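12 Kommentare · 34-mal geteilt
April, Redaktion Projektblog Udum

Wir verwenden Cookies, um die Nutzung dieser Seite auszuwerten. Einstellungen ändern

4.2 Datenerhebung mit dem Handgreifer

Für Udum wollte ich Demonstrationen, die im ganz normalen Durcheinander entstehen (aufgeräumte Labortische hatten wir in der Vorstudie Dogar schon genug!). Also haben wir mit handgeführten Greifern an echten Schreibtischen aufgenommen, Kabel und Netzteile blieben liegen, wo sie lagen. Insgesamt kamen so über 1000 Demonstrationen zusammen, von denen nach der Durchsicht 600 ins Training gingen. Weitere 179 habe ich für die Auswertung zurückgehalten, der Rest flog raus, meistens wegen verlorener Kameraposition.

Die Aufgabe klingt harmlos: ein Spielzeug aus einem offenen Karton nehmen und daneben ablegen. Mühsam wird es, sobald sich Teile gegenseitig verdecken oder Stoff im Spiel ist. Die Policy aus Keltomov, mit der wir angefangen haben, greift dann gern in den Stoff und zieht alles mit, und da saß ich anfangs wirklich ratlos vor den Kurven. Geholfen hat uns am Ende eine weitere Anfahrt: Wir beginnen jede Demonstration mit weit geöffneten Fingern und lassen den Greifer erst kurz stehen, damit das Modell die Fingerspitzen und den Karton zusammen im Blick hat. Abb. 6 zeigt diese Ausgangsstellung.

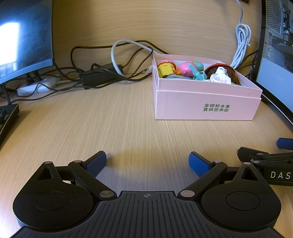 Foto: Projekt Udum / Dorkuvow

Abb. 6: Ausgangsstellung mit geöffneten blauen Fingern, dahinter der Karton mit Spielzeug. Die braune Puppe rechts im Karton ist teilweise von einem weißen Tuch bedeckt.

Solche verdeckten Objekte werten wir getrennt aus, sonst ziehen die leichten Fälle den Mittelwert hübsch nach oben. Beim Ablegen waren wir großzügiger, da zählt jede Stelle auf der Tischplatte außerhalb des Kartons. Wie sich die beiden Gruppen beim ersten Griffversuch unterscheiden, steht in Abschnitt 4.3.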